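How many demonstrations before retraining a pick-and-place policy?

Posted in Putora Community Help, Data Gathering

Our department is recording teleoperated episodes in which the arm grasps a red cube on a dark table. We hold 40 episodes at present. Should further episodes be gathered before the policy is retrained, and should the blue pieces on the table be moved between them?

Jolar_Lab
Retraining at 40 is acceptable as a first check. The blue pieces should be moved every 3 episodes; otherwise the policy may learn their layout in place of the cube. Please record the operator for each episode as well.

pultness_support
More data is always better.

Tsai Teaching Unit
We concur with the first reply. In January our unit retrained at 21 episodes, and the policy reached for blue items in several trials. We then added 16 episodes with the blue pieces placed at new angles.

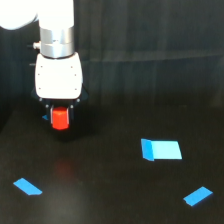 Episodes in which the grasp slips should be kept and labeled as failures. They should not be deleted from the set, and the label should be entered on the day of recording.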